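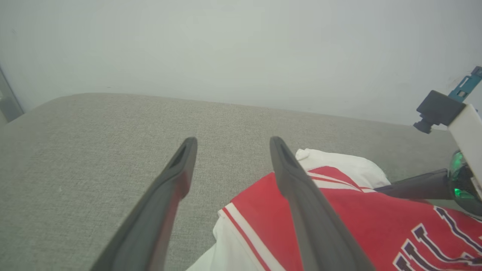
Chapter 6

Picking Up Soft Objects

6.1 What this chapter covers

The earlier chapters dealt with rigid parts: blocks, tubes and the machined test pieces supplied with the Bater bench kit. A rigid part keeps its shape when it is touched. Its position can be given by three coordinates and its orientation by three angles, and once these are known the grasp can be worked out in advance. A garment cannot be treated in this way. A shirt dropped twice from the same height will come to rest in two different shapes, and neither shape can be predicted well enough to plan a grasp from it.

The chapter follows the work of a student team at Bestwood College, which entered the garment task of the Kandura Cup, a competition for school and college robotics clubs. The task is simple to state. A single item of clothing lies crumpled on a soft surface. The robot must take hold of it, lift it clear and release it inside a marked area. The time allowed is six minutes, and the position of the garment is not given to the robot beforehand.

By the end of the chapter you should be able to:

describe how a parallel gripper forms and holds a fold in cloth;
choose an approach height over a surface that gives way under load;
explain why the supporting surface matters as much as the garment;
record a series of trials in a form that another group could repeat.

6.2 The parallel gripper and cloth

A parallel gripper has two fingers that move towards and away from each other while their inner faces stay parallel. With a rigid part, the fingers close until they meet the sides of the part and the motor stalls. With cloth lying flat there are no sides to meet. The fingertips must first be pressed lightly into the material. As they close, friction draws the cloth inwards and a fold rises between them. It is this fold that is gripped.

Three quantities decide whether a fold will form: the friction between fingertip and cloth, the friction between cloth and supporting surface, and the downward force. If the cloth clings to the surface more strongly than to the fingertips, the fingers slide over it and close on nothing. Raising the downward force does not always help, as it also presses the cloth harder against whatever lies beneath.

A crumpled garment is easier in one respect. Folds are already present, and a finger can be placed on each side of one. The difficulty moves from forming the fold to finding it. Seams, collars and piping are useful here – they are stiffer than the cloth around them and tend to stand up from it. Printed or stitched lettering is less useful. It stiffens a wide area and resists folding, and a grasp centred on it will often slip.

6.3 The supporting surface

The Bestwood team carried out its first trials on a bench top and its later trials on an upholstered seat, as the rules require. Pak-hei Kuo, who wrote the motion program, had set the fingers to stop at a fixed height above the bench. On the seat this height had no clear meaning, for the cushion sank by a different amount at the middle than near its edge. The program was changed so that the arm moved down slowly until the measured load on the wrist passed a set threshold, and closed the fingers there.

A second problem came from the upholstery itself. A woven cover can be pinched in the same way as the garment. When the fingers were pressed down through a thin part of the garment, they sometimes took up both layers, and the arm then pulled against the seat. The team added a check: after closing, the arm rises a short distance and the load is read again. A load well above the weight of the garment shows that the cover has been caught, and the fingers are opened.

6.4 Keeping a record

Yung-ching Yau kept the trial log. The first entry is dated 2021-09-23, and by the end of the season the log held 1009 entries. Each entry gives the starting state of the garment, the chosen grasp point, the load at contact, the load after lifting and the result, entered as one of four codes: held, slipped, missed or caught cover.

The last code was not in the first version of the log. Early trials in which the cover was gripped had been entered as slipped, and these could not be separated afterwards. When you plan a log of your own, run a short set of trials first – before the codes are fixed – and note every result in words.

Activity 6A

Place a cotton T-shirt on a hard table and pinch it between thumb and forefinger, using the tips only. Repeat on a cushion. For each surface, note the point at which the fold first rises and whether the layer beneath is taken up with it. Repeat both tests with a thin cloth under the shirt, and enter your results in a table with one row for each trial.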